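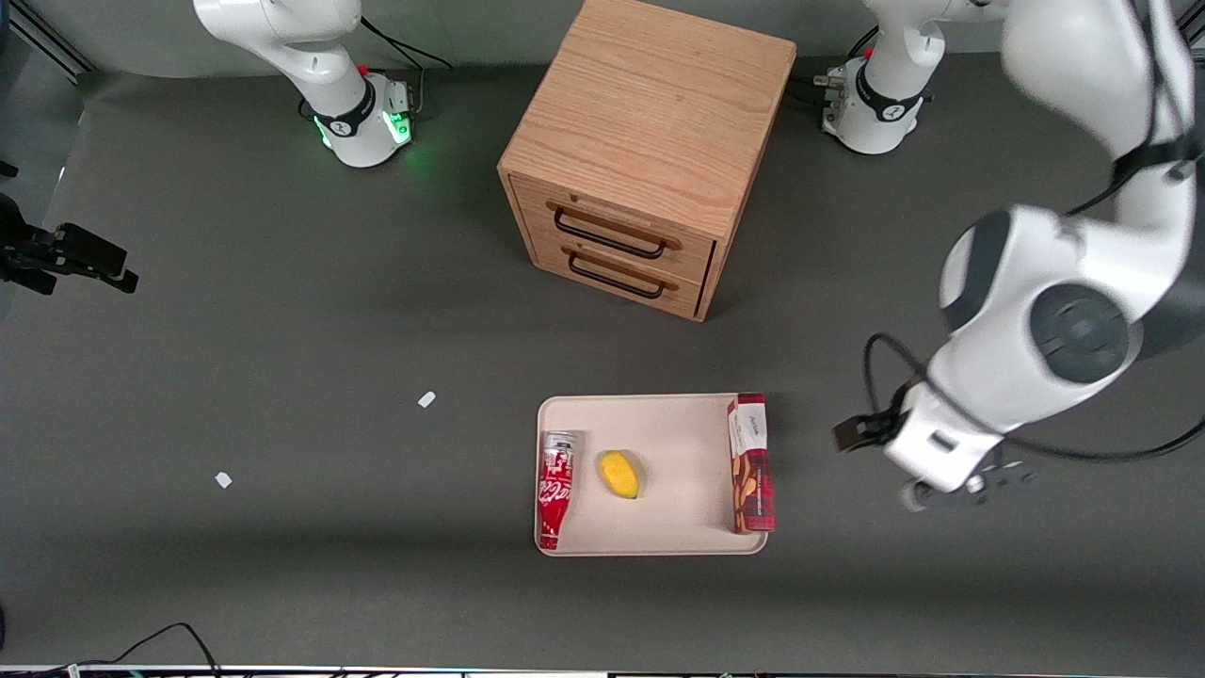 Kultstead, 2019-08-25

Print this page
E-mail this page

Gripper weekend, part two

Well, we finally did it! After months of me going on and on about fingertip pads to anyone who would stand still, Anjani Siregar and I took a whole weekend to run the Isine gripper and the Jornar gripper on the same arms, with the same objects and the same slightly grumpy controller. I've been promising this page since February, so thank you to everybody who kept writing to ask (and to the two of you who wrote to argue).

I only have one photo up so far, the one at the top, so think of this as a very small gallery with very long captions. The rest will go in as I get through sorting them.

Cabinet, tray, Coke bottle, mango, snack box. The left arm has its gripper just over the floor on the snack box side of the tray, and the drawers are both shut.

I love this set of objects more than I should. The bottle lies on its side and is smooth and round, so a lazy grasp shows up right away. The mango is an oval with no flat side to help you. And the box stands up tall, which makes it look easy – it's a box, how hard can it be? – until you come in a little too low and push the whole thing over. Anjani picked the mango. I had argued for a tennis ball, and I was wrong, the mango is a much meaner test.

The job we gave both grippers was the same: pick an item out of the tray, put it in a drawer, close the drawer. We did 30 tries per item with each gripper, which sounds like nothing when you write it on a whiteboard and feels like a great deal by Sunday-dinner levels of tiredness. A try only counted if the item ended up in the drawer and the drawer ended up closed. Anjani was strict about that second part. I was less strict, and was overruled.

So, the Isine first. It's the quicker of the pair and it closes with a nice confident snap, and on the box I'd take it any day. On the mango I found it jumpy. You tell it to squeeze a bit and it squeezes a bit more than that, and we had to turn the force down to 42 on the controller's own scale before I stopped wincing. Once it was down there, though, it started letting go of the bottle on the way up! We went back and forth on that setting for most of a morning and never found one number that made both of them happy.

The Jornar is slower, and you feel it. Every grasp takes its time. But the pads give a little more, and it was the one I trusted with fruit. It also coped better when the approach was a touch crooked, and my approaches are often a touch crooked (the left arm and I have a complicated relationship). Where it lost points was the drawer handles. The fingers are chunkier, and getting them in behind a bar handle took us far more fiddling than I'd like to admit.

A word on the controller, because people always ask. We ran everything through the Gunawan box, same firmware for both grippers, and I liked it a lot more this time. Swapping from one gripper profile to the other used to mean a restart and a cup of coffee. Now it's a menu item. The waypoint editor is still a pain, and I'd still like to be able to name a position something longer than eight letters, but I got through the weekend without shouting at it.

Cables! I got three e-mails last time about how we route ours. Leave more slack at the wrist than you think you need, and run the arm through its whole reach by hand before you tie anything down. I tied mine down first, years ago, and paid for a new one.

If you made me choose today I'd keep the Jornar on for the tray and put the Isine on for anything with a handle. Anjani would keep the Isine for everything and just teach it some manners. We have 400 more tries planned with a softer set of pads, plus a second overhead camera if I can find a mount I like, and I'll put the numbers up next to the new pictures.

Got an object you'd like to see in the tray? Send it along – nothing that leaks, please.

Print this page
E-mail this page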